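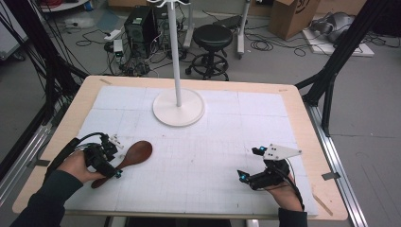 Home | Topics | Unresolved | Members | Search

Does the Rollavance hand-held gripper kit come as a pair, or do you buy each side separately?

The standard kit is a pair, left and right, with cables. You can order one side alone as a spare, but the price works out higher.

Posted 2019-06-09 in Kits and Hardware

Long wooden handles in the Rollavance finger pads

We are a small shop in Clorndale looking at the Rollavance kit for recording kitchen tasks by hand. Most of what we want to pick up is wooden: spoons, spatulas, a rolling pin later on. My worry is the flat pads. A round or narrow handle only touches a small part of the pad, and I don't want the tool swinging every time someone tilts their wrist. Has anyone used the stock pads for this, or should I order the soft ones from Zasmont at the same time? The soft set adds 40 dollars per side and I would like to skip it.

Tetsuya Ogura

Start with the stock pads. I have had the kit since last July and we do mostly utensils. What matters is where you take hold. Grip the handle low, just above where it starts to widen. If you grip up near the end, the head has a lot of leverage and the tool will turn.

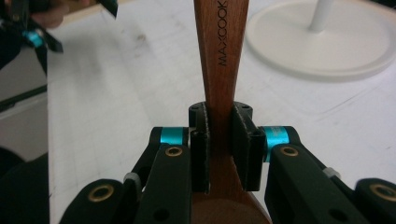

Spatula held upright in the black pads, just above the wide part.

Two other things. Check the pad screws every 100 grasps or so for the first week — mine loosened early and then stayed put. And the textured face wears at the edges before the middle, so look there when you decide on replacements. A pad set is 8 dollars and takes a few minutes to change.

Pacita Catacutan

soft pads are better for glass, don't bother for wood. I got mine from Goodwin, shipping was slow

benchleft202

Thanks both. I'll order the pair with the stock pads and one spare set. Pacita, did you route the cables along the forearm or let them hang?

Tetsuya Ogura

Along the forearm, with two loose straps. Leave slack at the wrist or you will feel it pull when you reach across the table.

Pacita Catacutan

Print this page | E-mail this page

Contact the moderators | © 2019 Clorndale Community Help | Back to top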